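Kinsella Repair Library Opens Its Doors in Omcombe

OMCOMBE, April. The old Vandus shoe store on the corner has a new life! Starting this month it is home to the Kinsella Repair Library, where anyone in town can borrow tools, sit down at a bench and fix up a tired chair, sofa or footstool at no charge.

The library opens with 1,033 items on its shelves, from webbing stretchers to staple pullers, and room for 52 people at evening classes. A trial run over the winter brought in 116 pieces of furniture, and we loved seeing every one of them (yes, even the recliner that got stuck in the door).

First on the class list is a beginner course in covering seats and cushions, with heathered gray cloth among the fabrics to choose from.
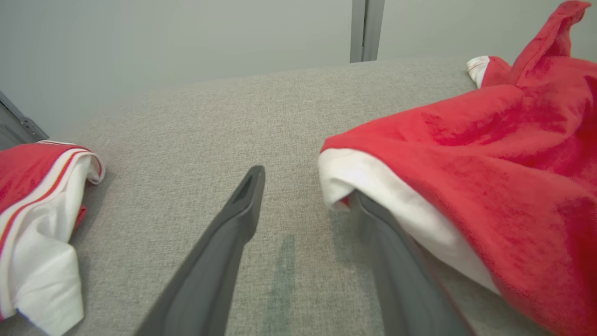
One winter borrower wrote to us that she had put off fixing her mother's armchair for years and finished it in four evenings, and she has already asked when the springs class begins. It starts in May.

Doors open at 10 a.m. Membership is free for Omcombe residents. Sign up at the front desk or at the Wunance branch.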